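Date: 02/02/2018
Subject: Re: Siregar quote, two-arm unit plus Villik simulator seats

> The Siregar people came back with a revised number. 5 seats of the
> Villik simulator, 300 hours of support, and an option on the two-arm
> unit at last year's price if we sign by May. The table clearing work
> Moltavine wants would start in simulation, so the arms could wait.
> I attached stills of the dining room job. I think we should put the
> whole thing in this year's budget and be done with it.

I don't. Not the whole thing, anyway.

I read the quote twice and looked at the stills, and I still can't tell what we'd be paying for.
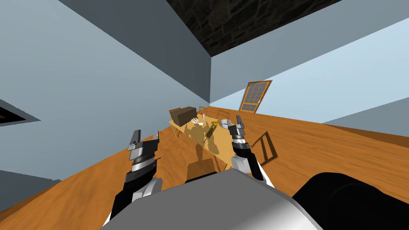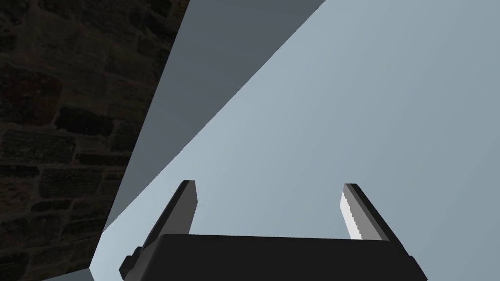
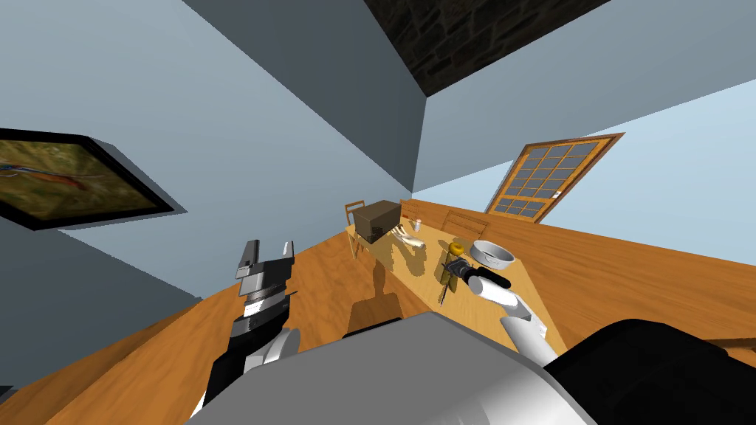 Dining room job, simulated. The gripper close-up is the second one.

A rendered room with a table, chairs and a box is nice to have. It tells me very little about what the hardware will do with a real plate, and the quote leans on it as if it did. The close-up has open fingers and nothing between them, so I learned what the pad looks like — a serrated edge on one finger — and that's all. What does a replacement pad cost? It isn't in the quote. Neither are spare fingers, freight, or the floor work we ended up paying for with Inus.

The 300 hours bother me too. We used 70 with Inus, and half of that was license trouble. If Siregar wants to sell support in blocks, ask for a block of 70 and a fixed rate after that.

My counter: two seats now, no arms, no option fee. Write down which objects Moltavine cares about and how many pick attempts we need before we believe a result. I'd want 800 on real hardware, at their site, before anyone talks about a purchase order.

And please get the May deadline explained in writing. Last year's deadline moved twice.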